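**Re: [teleop-list] Sim demos before real ones, worth the bother?**

Hi all, catching up on a week of list mail over breakfast, so apologies if I double up on anyone.

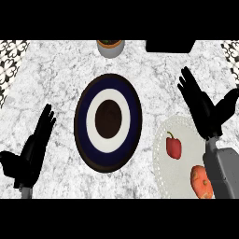

How many demonstrations do you need before the robot can do a task by itself?

For one short pick-and-place with a bit of variety in the starting positions, we plan on 2,000 in sim and then see how few real ones we can get away with on top. Fewer will get you a policy that looks great until you move something a hand's width to the left.

Now, on to Folasade's message, which I've been meaning to answer properly:

> Folasade Nwosu wrote:
>
> We're about to start collecting two-handed kitchen tasks and I'm torn. Half my group wants to go straight to the real arms because "sim demos teach you sim habits". The other half (me, mostly) would like people to learn the controls somewhere they can't break a wrist motor.
>
> Questions for anyone who has done this:
>
> 1. Do your operators drive better on hardware after time in sim, or do they just get good at sim?
>
> 2. Headset and hand tracking, or gloves?
>
> 3. How do you deal with the hand that isn't doing anything? Ours drifts all over the place and the policy learns the drift.
>
> Happy to collect the answers and post them back.
>
> Folasade

Good questions, and I have opinions on all of them!

**On sim first.** We run everybody through the kitchen counter set-up in Flurnach before they touch the real arms, and I wouldn't go back. The produce and plate tasks are dull enough that you stop thinking about the task and start thinking about your own hands, and that's the skill you're after. Ehsan Taheri did 3 sessions in sim and then sat down at the real rig, and his first afternoon of demos was cleaner than mine were after a month (I was pleased for him, eventually).

The "sim habits" worry is fair though. The big one we see is pushing. In sim people learn they can lean on the counter with their fingertips and slide under something, and the contact model lets them. Try it on a real bench and the arm faults. We ended up colouring the operator's view red when the contact force goes past a limit, and throwing away any demo where it stays red for more than a moment. Beverley Bickerstaff wrote that bit and I can ask her to share the script if there's interest - it's short, and a bit ugly by her own admission.

**On headset versus gloves.** Headset and bare-hand tracking for us. We had gloves for a while and the finger data was lovely, but calibration ate the first 20 minutes of every session and people with small hands had a miserable time. The trade-off is that bare-hand tracking goes funny when one hand passes behind the other, so for two-handed work we ask operators to keep them well apart until they need them together. Thumbs are still our weak spot. If your hand model splays the thumb out wide when the tracker loses it, the fingers can arrive at a pepper in exactly the right place and the grasp will still fail. Check your retargeting on the thumb before you check anything else.

**On the idle hand.** Oh, the drift. We fought with this all January. What we tried, in order:

- Freezing the idle hand in software. Terrible. Operators hated it, and the hand jumped when it was unfrozen.
- Asking people to rest the idle hand on a cushion. Better, but they'd shift about in the chair and it would wander anyway.
- Giving each hand a home pose, and starting and finishing every demo with both hands in it, or close to it. This one stuck.

The home pose doesn't need to be fancy. Ours is hands open, fingers up, nothing held. The operator gets a soft tone when they're near enough, then the recording starts. At the other end they have to come back home before the demo will save. It adds a little time to every episode and I had one operator (hello, Emrys Pugh) grumble about it for a whole week, but the idle hand now spends most of the episode somewhere sensible and the policy has stopped waving.

One thing Folasade didn't ask, so I'll ask it on her behalf: who labels the failures? We used to delete them. Shirley Inskip talked me into keeping them with a one-word tag (dropped, missed, bumped, confused) and I'm so glad she did. "Confused" turned out to be the most useful tag by miles. Nearly all of those came from instructions that could be read two ways. "Put the vegetable on the plate" is a rotten instruction if there's more than one thing on the counter that somebody might call a vegetable. We now name the item every time, and the text prompt that goes into training is the same one the operator reads.

Practical bits, for whoever is setting up from scratch:

- Cap sessions at 16 episodes, then a proper break. Quality falls off a cliff after that, at least in our centre.
- Randomise the object positions between every episode, and don't let the operator do it. People put things where they like to reach for them.
- Swap which hand leads. We didn't, and our first policy was hopelessly right-handed.
- Save the raw tracker stream as well as the robot joint commands. You will want to redo the retargeting at some point.

I still haven't got a good answer for handovers from one hand to the other. We get the object into the second hand most of the time, but operators let go with the first hand at wildly different moments, and averaging over that gives you a policy that dithers. If anyone on the Nismont side has cracked it, please write up what you did, even if it's only a few lines.

Folasade, I can send you our operator sheet (one page, mostly about posture and thumbs) if you email me off list. I'd want to see yours too once your group settles the argument.

Cheers,
the Hopkin bench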